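### 4. Collecting Two-Handed Demonstrations with Hand-Held Grippers 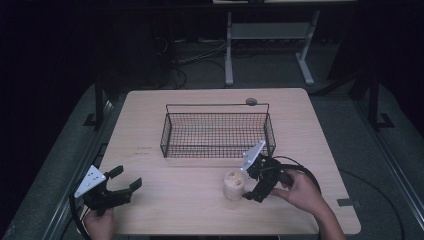
Vol. 7, No. 2, p. 118

**Figure 3.** Table-top work with the hand-held gripper pair. The operator's right gripper is at the cup; the left gripper is open. The wire-mesh basket stands on the far half of the table. A white plate is mounted on each gripper.

**4.1 Setup**

All demonstrations reported in this section were recorded at the Dolberg site with the hand-held gripper pair described in Section 3. The operator holds one gripper in each hand and carries out the task directly, without a robot arm between the hand and the object. The view in Figure 3 is taken from head height and looks down on the work surface, so that both grippers and the objects between them stay in view during most of a trial. The same viewpoint is used later as the input to the learned policy.

Each gripper is wired. We route the cables away from the space between the hands, but we do not fix them to the table, as an early version with fixed cables limited wrist rotation and led operators to adopt stiff, unnatural grasps. Trials in which a cable touched an object were kept unless the object moved as a result.

The work surface is a light wooden table. Its height was held constant across all sessions. Room lighting was kept low and was not adjusted between sessions, and no effort was made to clear the background behind the table. A policy trained on this data must therefore cope with stands, posts and cables that have no bearing on the task. Section 6 returns to this point.

**4.2 Task family**

The study uses a single family of tasks, which we call *Brostano* after the planning module that was first tested on it. Every task in the family involves one open-topped container, one receiving basket and a goal stated in terms of where the container or its contents should end up. In the simplest form, the container is moved into the basket and left upright. In the harder forms, the contents are transferred and the container is returned to the table.

The cup in Figure 3 is pale and translucent. Objects of this type are hard for depth sensing, and they were included for that reason. The basket poses a different problem. Its sides and bottom are made of thin wire, and the table surface can be seen through the mesh, so that a method relying on appearance alone has little to separate the inside of the basket from the wood beneath it. Its handle is also thin and can block a gripper that approaches too low from the far side.

Operators were told the goal of each trial but not the order of steps. They were free to use either hand, or both, and to change hands during a trial. We made this choice after a pilot study in December, in which scripted steps gave very uniform motions and a policy that failed as soon as the container was placed outside the usual region.

**4.3 Recording procedure**

A trial begins with both grippers above the table and ends when the operator releases the last object and withdraws both hands. The start position of the container was drawn at random from a fixed region in the near half of the table. The basket was placed by hand on the far half, and its position was allowed to vary slightly from one trial to the next.

We collected 1,000 trials in total. A trial was rejected if the recording was incomplete, if the pose of either gripper was lost for longer than the limit given in Section 3, or if the operator stopped before the goal was reached. After this step, 755 trials remained. A further group was set aside for testing, leaving 665 trials for training. The split was made by session, so that no session contributed to both sets.

Trials in which the operator made an error and then corrected it were not rejected. A dropped item that was picked up again, or a grasp that had to be repeated, was treated as useful data. We did not label these events by hand.

**4.4 Training**

The policy, *Bogale*, takes the head-height view and the current opening of each gripper, and predicts a short sequence of relative motions for both hands together. Predicting the two hands together was preferred over two separate models, since one hand often waits for the other and a separate model has no direct way to learn when to wait. The left gripper in Figure 3 is held open while the right gripper is at the cup. Poses of this kind, with one hand engaged and the other free, are common throughout the data.

Motions are expressed relative to the current gripper pose and not to the table. This removes the need to measure the position of the table before each session and allows the same data to be used on a robot with a different base. The gripper opening is predicted as a continuous value. An earlier version used only "open" and "closed" and tended to squeeze light cups out of shape.

**4.5 Results**

The policy was evaluated on the Rustside platform, a two-armed robot fitted with grippers of the same shape as the hand-held pair. We ran 50 trials for each of the task forms, with start positions drawn from the same region used for recording. Full results by task form are given in Table 2.

Three findings bear on the recording method itself. First, the policy trained on free-form demonstrations did better than the one trained on the scripted pilot data, even when the larger set was cut down to match the pilot set in size. The gap was widest for containers placed near the edge of the start region. Second, removing the trials with corrected errors lowered performance on the transfer tasks but made little difference to the simple placement task. Third, most of the failures that remained took place at the basket – the gripper either met the near rim or released the container while still too high above the mesh floor.

The third finding matches what we saw during recording. Operators slowed down near the basket and often lowered the container in several small steps. The policy reproduced the slowing but did not always complete the final step before opening the gripper. Extending the length of the predicted sequence reduced this fault but made the approach to the cup less accurate, and we kept the shorter length for the results in Table 2. A variable sequence length is considered in Section 7.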